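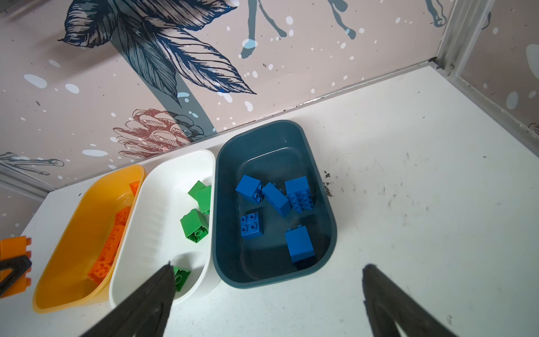

Giraldo contesta que con las pinzas que tenemos se puede llegar a final de año, que lo urgente son los dedos de recambio y que no ve motivo para meter otro brazo en el pedido. Lo mandó anoche al hilo de compras y lo dejo apuntado antes de nada, porque cambia el orden de la lista.

08/03/2022

Repaso del presupuesto con lo que sale de la tarea de clasificar ladrillos por color (naranja a la cubeta amarilla, verde a la blanca, azul a la de color petróleo). Precios sin IVA.

Dedos para las pinzas. Trirnateck los vende por pares, a 96 euros el par. Pido cuatro pares, dos por brazo. Si imprimimos nosotros los de prueba, los comprados quedan para las sesiones largas. Pendiente: confirmar que el taladro de la base coincide con el de los nuestros, el plano que mandaron no trae cotas.

Pinza completa de repuesto. Oferta de Ludov, 2804 euros, plazo de entrega 28 días desde la confirmación. Es la partida gorda. Giraldo la dejaría para el segundo semestre. Yo la mantendría: si se avería una, la tarea a dos manos se para entera y el plazo nos come un mes. Lo dejo como partida B, a decidir el viernes.

Cámaras de muñeca. De momento no se compra ninguna. Sí hacen falta 2 cables de repuesto con conector acodado. Rircombe los tiene en catálogo, pero no pone el radio mínimo de curvatura. Preguntar.

Cubetas. Las tres son de distinta forma y tamaño y para esta tarea nos viene bien que sea así. Para la siguiente fase quiero un juego de cubetas iguales, para separar el efecto del color del efecto de la forma. Es poco dinero, va por caja chica.

Ladrillos. Conviene una bolsa más de los grandes. No mezclar marcas: el ajuste entre piezas cambia y luego no se comparan las sesiones.

Mesa. El tablero blanco está manchado, sobre todo a la derecha de la cubeta oscura. Primero probar a limpiarlo con alcohol isopropílico. Si no sale, cambiar solo la plancha y conservar la estructura de aluminio. Pedir precio de plancha mate, sin prisa.

Paneles. Los estampados se quedan. Giraldo propuso en enero comprar otros lisos y sigo sin verlo, prefiero gastar en recambios.

Resumen para el pedido:
Partida A: cuatro pares de dedos y los cables. Se lanza esta semana.
Partida B: pinza de Ludov. Viernes.
Partida C: plancha de mesa. Sin fecha.

Falta por saber si Trirnateck cobra portes aparte; en la oferta no aparece. También hay que pedir a Ludov que alargue la validez del precio, que vence a final de marzo, y que nos diga si la garantía cubre el desgaste de los dedos de serie.

Enviado correo a Rircombe por lo de los cables. Sin respuesta al cerrar esta hoja.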